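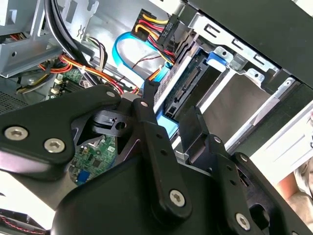 Saltirdale gets its electronics drop-off back, and I for one am clearing out the closet

2 min read
11 shares | 13 comments

If you've lived in Saltirdale for more than a couple of years, you probably have a pile. Mine is in the hall closet and it includes two printers, a monitor with a purple stripe down one side and a desktop tower I bought when I still thought I'd learn to edit video. Well, good news for both of us: the town is bringing back its electronics drop-off, starting this February, at the old Mutiso lot behind the feed store.

The last one shut down when the hauling contract ran out, and ever since then the choice has been to drive everything over to Mellthorpe (and pay their out-of-town fee, which still stings) or let it sit. Most people I know let it sit. The town says it got 397 requests for a drop-off through the website last year, and I'm going to admit that two of those were me. I forgot I'd already sent one!

The new setup is run by Hatus, the same outfit that picks up scrap metal on the east side. They'll be at the lot one Sunday a month, opening at 9 in the morning and closing at 2 in the afternoon. You pull in from the alley side, stay in your car if you like, and somebody unloads the trunk for you. I asked if I could get out and help, and I was told that was fine as long as I kept out of the lane.

They'll take computers, laptops, monitors, printers, phones, game consoles, keyboards and all those mystery chargers. They won't take refrigerators, smoke alarms or anything with a leaking battery. Old tube TVs are a maybe - there's a $13 charge for each one and you have to call first. Everything else on the list is free for Saltirdale addresses, so bring a utility bill or something else with your street on it.

There's a limit of 11 items per car. A bag of cables counts as one item, which I was very glad to hear, and a computer with its mouse and keyboard counts as one too.
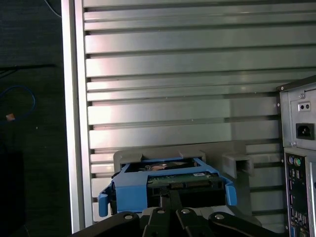
Do you have to take the hard drive out before you drop off a computer?

It's up to you, and they'll accept the machine either way. Hatus says drives left inside get shredded with no extra charge, but you won't get a certificate unless you ask for one at the gate. Copy off anything you want to keep before you come, and sign out of your accounts while the thing still turns on. I lost a whole summer of beach pictures by skipping that step once, so please learn from my mistake.

Anything that still works and isn't too old may be set aside, wiped and sold cheap at the Mutiso lot later in the spring. I couldn't get a price list out of anyone yet. Working monitors were mentioned, and so were laptops - chargers included, if they can match them up. I'd love a decent monitor, so I may end up bringing home almost as much as I haul away (don't tell my household).

One last thing on timing. The lot can handle 400 cars in a day, and once they hit that they close the alley and send people home until next month. I'm planning to be there when it opens, with coffee and both printers. If you need a pickup from home, call the town desk and ask for the electronics list, which covers anyone who can't drive or can't lift.

Like local news? Sign up for our free weekly newsletter. You can unsubscribe at any time.

We use cookies to make this site work. Accept | Manage settings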